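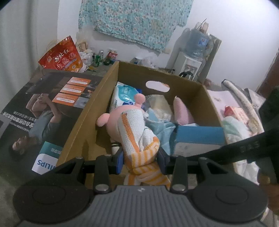 This checklist is filled after the stop of hand-held gripper unit 2, station Destberg, on 12 December 2018. The fault was reported as "fingers do not open fully after release command", code 277 in the Salleck log. The work is packing of mixed household goods in an open cardboard box. For item 3 it matters that the pads close on a soft toy wrapped in striped cloth, and a fold of such cloth can go into the linkage before the operator notices it.

**Before power on**

- [x] 1. Battery seated, latch closed. *No remark.*
- [x] 2. Pivot pins, both sides. *No pin is loose by hand. Left inner pin has more play than right, still inside the Mahrous limit.*
- [ ] 3. Linkage free of thread and fiber. **Not passed.** *Orange thread found around the left arm, 12 mm long. Removed with tweezers. Please do not pull it by fingers.*
- [x] 4. Finger pads clean, not torn.

**Power on, no load**

- [x] 5. Full open and full close, slow speed.
- [ ] 6. Same, normal speed. **Not passed at first try.** *Left finger stopped early. After cleaning it was good, but I repeat this tomorrow before I sign.*
- [x] 7. Release button works also when the motor is blocked.

**At the work place**

- [ ] 8. Box flaps do not touch the fingers. **Open.**
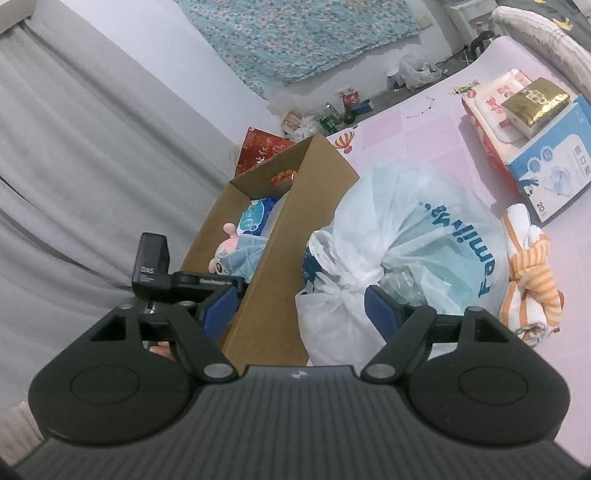 *Item 8: left pad against the box flap, right pad at the plastic bag.*

Comment to 8: the force sensor can read a flap as an object, and then the unit holds when it should release. Vanby was asked if the threshold can be changed. No answer yet.

- [x] 9. Operator keeps fingers behind the linkage.
- [ ] 10. Cloth items folded before gripping. *Not written in the instruction, should be added.*

Result: unit 2 stays out of use until 6 and 8 are closed.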